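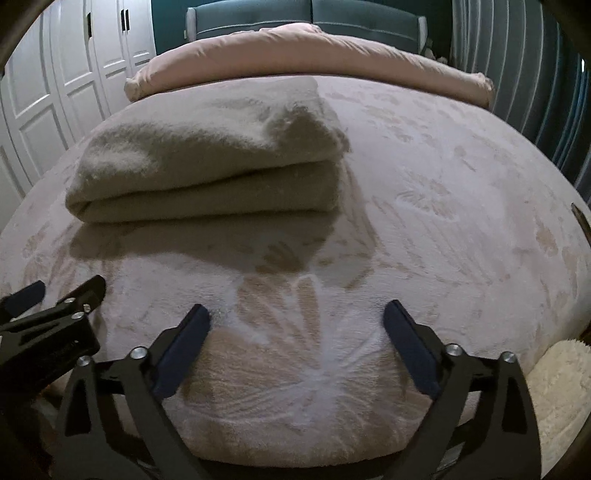 How often do the finger pads on a hand-held gripper need changing?

Every 1,000 closes if the work is mostly bedding and towels, and sooner if a corner starts to lift. Hard goods are easier on the glue and harder on the face of the pad, so the closes matter less there and you go by looking.

Several people have asked since the July issue, and the pads make up most of the looking after on a Neka. The rest is screws, pivots and lint.

The pads are the navy-blue rectangles lining the fingers. They take all the contact, and on soft things they also take all the fluff. A fleece throw will leave fibres on both faces after a few folds, and once they build up the pad stops gripping and starts to polish. The jaw closes properly, the blanket slides out, and people write it up as a weak trigger. Anayeli Sandoval went back through the fault sheets at Irkau and found 107 marked as slipping. Most were cleared by wiping the pads.

Wipe them with a damp lint-free cloth, along the length of the finger, then let them dry with the jaws open. Don't use alcohol on the blue ones. It gets under the edge and softens the adhesive. The old grey pads didn't mind it, which is where the habit came from.

To change a pad, take the gripper off the wrist strap and put it on the bench with the jaws open as far as they go. Warm the old pad with the hair dryer on low and peel from the tip end back. If it tears, stop and warm it again. Scrape off what's left with the plastic blade only. The finger is painted, and a steel blade takes the paint off with the glue, and then the next pad sticks to bare metal along one side and paint along the other and comes up early. We have two units like that already.

Set the new pad flush with the tip and press it from the middle outward. Do both sides of a pair even if only one is worn. A new pad is thicker than an old one and the jaws will meet off centre, which shows up as a twist when you pick up the edge of a sheet. Close the jaws on a folded tea towel, put the elastic around them and leave it overnight. Vilja Partanen tried an hour for a while and had three pads walk in the first morning.

Next, the screws. The silver heads show up well against the black plates, so a quick look will tell you if one is missing, but a loose one looks the same as a tight one. Put the driver on each of them. The screws that cap the jaw pivots should be snug with the jaw still falling open under its own weight. If you tighten until the jaw stays where you put it, you've gone too far, and whoever is holding it will have a sore thumb by lunch. Back it off a little at a time and try it again. A small dab of the blue thread compound goes on if the screw has come right out. If it has only loosened, leave the compound in the drawer and tighten it.

Check the linkage plates while you're there. They're flat cut plate and they don't bend in normal use, but they do collect thread. Long-pile throws and plush cushions are the worst. The fibres get pulled in where the plates overlap and wind around the spacer, and you can't see them from the operator's side. Turn the tool over and look through the cut-outs with a torch. Tweezers will get most of it. If the jaw still feels gritty after that, take the pivot screw out, lift the plate, clean the spacer and put it back dry. No oil or grease anywhere on this tool. It ends up on somebody's doona.

The lens needs less attention than people give it. It's a wide one and sits close behind the jaws, and a fingerprint near the middle is worth cleaning. Dust at the rim can wait for the end of the day. Use the blower first. Kaisu Honkanen has asked that nobody unscrew the hood to clean underneath, as the unit has to be calibrated again afterwards and that ties up the board for an afternoon.

A full service goes in the book under the unit number, with the close count and which pads were used. Unit 134 came back twice with the same complaint and no entry between, so it was stripped down both times for what was the same tuft of fleece. If you did something, even if it was only a wipe, write it down.

The daily check takes 5 minutes. Open and close ten times, look at the pad edges, try the screws, shine the torch through the back. Then pick up a folded blanket by the layered edge, lift it clear of the bed and put it down again. If it stays put in the jaws, the unit can go out.

We've been asked about the ribbed pads from Zisach as well. Joni Manninen has a pair on trial. They hold plush better and they mark satin, so for now they're kept for throws and towels, and they're not to be fitted to a unit that does duvets. He'll have more to report once they've been through a full pad's worth of closes.

Spare blue pads are in the second drawer, cut to size. The uncut sheet in the cupboard is an older batch and a bit thinner, so please don't mix the two on one unit. Vichien Mahawong is putting in the next order at the end of the month. Let him know before then if you're short of pivot screws or elastics.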